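Keeping Desktops in Service: An Interview with the Head of the Makdale Workshop

Published January 19, 2018
Graltico Office of Equipment Services

The Makdale workshop prepares desktop computers for the Graltico teaching sites, including the libraries in Price and the evening college at Nondulberg. Last year it returned 362 machines to use. The head of the workshop, who has held the position for nine years, met with this office to discuss how the work is organized and what is planned for the coming year.

Most of the computers that reach Makdale are not broken in any serious sense, the head of the workshop explained. They arrive at the end of a replacement cycle, or after a room has been closed and its furniture moved. "A desktop that has spent its life under a reading table usually needs more memory, a new drive and a thorough cleaning," she said. "We see very few failed processors. We see a great deal of dust."

Each case is logged at the door, opened and inspected before any decision is made about its future. Machines with bent frames or damaged boards are set aside for parts. The remainder go on to the benches, where they are laid on their sides with the panel off. The position is a matter of workshop policy. "People at home tend to work with the computer standing up, and then they are pushing a connector sideways with no support behind it," she said. "Lay it down and the board has the bottom of the case under it. Your weight goes where it should."

The policy extends to the order of work. The power supply is examined first, and its label is read and copied into the record before anything else is touched. According to the head of the workshop, this rule was introduced after a group of machines was fitted with add-in cards that asked more of their supplies than the supplies could give. The cards had to be taken out again, and the libraries in Price waited an additional month for their reading room to open. "It was an expensive lesson for a line of small print," she said. "I ask new staff to read me the label out loud. They find it old-fashioned – and I intend to go on asking."

The question of how to hold small parts has taken up more of the workshop's time than visitors generally expect. For several years, memory modules and processors were kept in the trays in which they had been shipped, and the trays were carried from bench to bench. Parts were mixed, and on some occasions a module already known to be faulty was returned to the same tray as the good ones. The present practice gives each kind of part its own shaped holder on a plate that stays beside the case.

"A processor should sit flat in a place that is the size of a processor," she said. "A memory module should lie in a slot that is long enough for it and no longer. When the slot is vacant, you know the module is somewhere else, and you go and find out where. With a cardboard tray you know nothing at all."

She acknowledged that the plates were not well received at first. Staff who had worked from trays considered them slow, and the earliest version was too light and moved about when a part was lifted out of it. Later versions were made heavier. The arrangement of holders has also been revised more than once, chiefly to keep tall pieces away from the places where a wrist or a sleeve is likely to pass.

Asked about the benches themselves, the head of the workshop spoke in favor of slotted aluminum. The older benches at Makdale were topped with painted board, and fixtures were screwed directly into the surface. Every change left a hole. With a slotted top, a fixture can be fastened, shifted and fastened again. "The grooves do collect screws," she said. "I will not pretend otherwise. We keep a thin magnet on a stick at the end of each row, and at closing time it is passed along the grooves. We recover enough in a month to assemble several cases."

Lighting has been a further concern. Bare metal reflects strongly, and the interior of a computer case is largely bare metal as well. Staff had reported difficulty in reading connector markings late in the afternoon, when the overhead lights were at their most noticeable. The workshop has since moved two rows of benches farther from the windows and is considering matte covers for the remaining rows. No decision on the covers is expected before June.

The conversation turned to training. The workshop accepts a small number of trainees from Nondulberg each term, and every trainee completes 30 hours at the bench before being permitted to sign a record alone. The first exercise is the installation of a single memory module, repeated until it can be done without hesitation. The notch must be matched to the key in the socket, and pressure is applied evenly at both ends.

"Trainees are afraid of the processor and careless with the memory," the head of the workshop said. "I understand why. The processor looks like the important part. But a processor placed correctly needs almost no force, and if it does need force, you have it the wrong way around. Memory does need a push, and that is where a beginner leans on the board in the wrong place."

On the subject of cost, she was cautious. The workshop has a budget of $2,000 for fixtures and small tools this year, which she described as adequate if no bench has to be replaced. Larger purchases are made centrally. She would like to see the sites agree on fewer models of computer, so that the same holders, screws and front panels could be used throughout. The matter has been raised with the sites, and replies from Price have been encouraging.

She was also asked whether desktop computers would remain a sensible choice for public rooms. In her view they will for some time. A case can be opened with ordinary tools, its supply can be changed separately from its board, and a rail or latch from one machine can often be used in another of the same model.

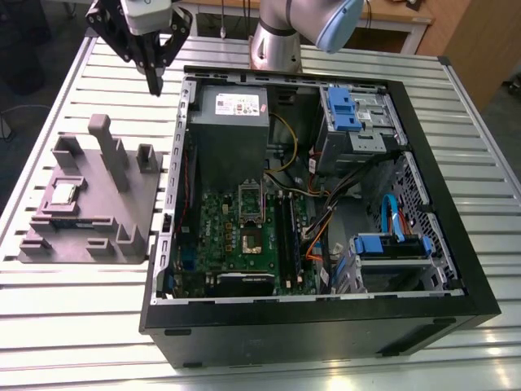

"I have nothing against laptops," she said. "But when one comes to us with a bad port, we are frequently discussing the whole machine. With a desktop we are discussing one part, and there is a fair chance we already have it on the shelf."

Sites wishing to send computers to Makdale should submit the equipment transfer form before arranging delivery. Power cords should be packed separately and marked with the name of the room.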